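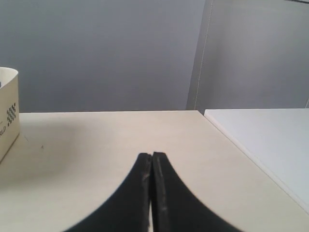

One Plosstead reader wrote to say that she had waited four winters for the branch library to open again on Saturday mornings, and that she had very nearly given up and started buying her mysteries at the supermarket. She can put her purse away. The town council voted Tuesday night to restore weekend hours at the Steiner Street branch, and the doors will be open from nine until one every Saturday, beginning with the first one in December.

It was a long meeting, even by the standards of our council, and the library was the next-to-last item on a list that also took in two drainage easements and a lively half hour on leaf pickup. Plenty of people stayed for it anyway. The folding chairs ran out early and a row of teenagers sat along the radiator with their coats on, which did not seem to bother them much. When the vote finally came it was unanimous, and there was the sort of applause you usually hear only at the high school gym.

For anyone who has moved here lately, a bit of history may help. The branch used to keep Saturday hours all year round, and for a great many families it was simply part of the weekend, along with the hardware store and a stop for donuts on the way home. Then came the budget squeeze, and the repairs to the boiler, and Saturdays were dropped for what was supposed to be one season. One season became another. People who work regular weekday hours have had to send a spouse or a neighbor to pick up their holds, or else make the drive over to Ukden, where the library is lovely but the parking, as anyone who has tried it will tell you, is not.

What changed this year was a petition. It began on a clipboard at the laundromat and spread to the bakery, the feed store and both of the dentists, and by the time it was handed in at Town Hall it carried 735 signatures. The town clerk's office checked them against the rolls, as it has to, and 684 turned out to belong to registered voters in Plosstead. The rest were mostly from children who had signed in very large letters, and from a few kind people in Ukden who would probably like their parking spaces back.

The money will come out of the general fund for now, with a review next fall. Members of the council asked a good many questions about that on Tuesday, and some of them were sharp ones. Would the extra heating eat up the savings from the new boiler? Could the weekday hours be trimmed to make up the difference? The library's answer to the second was a polite no. Weekday evenings are the busiest stretch of the whole week, with the tax forms in late winter and the homework tables going from September right through to June, and the staff were not eager to give to one set of patrons by taking from another. The council seemed satisfied, and the evening hours will stay just as they are.

There will be some small changes once Saturdays start up. Story time for the little ones, which has been squeezed into Wednesday afternoons when half the toddlers in town are napping, gets a second session at ten o'clock on Saturday. The local history room, with its maps and its church records and those wonderful old ledgers from the Stullar mill, will be open for the full four hours, and no appointment is needed unless you want to use the microfilm reader. Interlibrary loans can be picked up on Saturdays too, although new requests will still go out on Mondays, the way they always have.

The quilting group has also asked for the downstairs meeting room, and so has the chess club, and the library is hoping the two can work out a schedule between them. The room holds 73 people according to the notice by the door, so there ought to be space for everybody, but the chess players would like it quiet and the quilters have never once promised that. A decision is expected before Thanksgiving.

Overdue notices are worth a mention as well - the branch has had quite a few calls about them. Items due on a Saturday will now be counted as due on a Saturday, where up to this point they have rolled over to Monday without anyone having to think about it. The fine remains a dime a day for adult books, and there is still no fine at all on children's books. If you have something that has been sitting under the bed for longer than you care to say, the book drop on the Steiner Street side is open at all hours and does not ask questions.

Two part-time positions will be posted to cover the new hours, one at the front desk and one for shelving. The shelving job is open to students sixteen and up, and the library says it has been a first job for a surprising number of people in town, including at least one person who voted on the matter Tuesday. Applications can be picked up at the desk or at Town Hall, and they are due back by the middle of the month. Training will take place on weekday afternoons in November.

Finally, the Friends of the Library will hold their fall book sale as planned, in the basement, with paperbacks by the bag and hardcovers priced as marked. Donations are welcome in clean, dry condition, but please, no encyclopedias and no textbooks, and no more magazines this year, however nice the run. Proceeds from this sale go toward new chairs for the children's corner, where the old ones have been wobbling since well before the boiler gave out. Anyone willing to carry boxes down the stairs the evening before is asked to come to the side door at six, and there will be coffee and cider for those who do.

The branch keeps its present hours, Monday through Friday, until the new schedule begins. A printed calendar showing the Saturday hours and the holiday closings will be at the front desk before Thanksgiving, and a copy will be mailed to anyone who calls and asks for one.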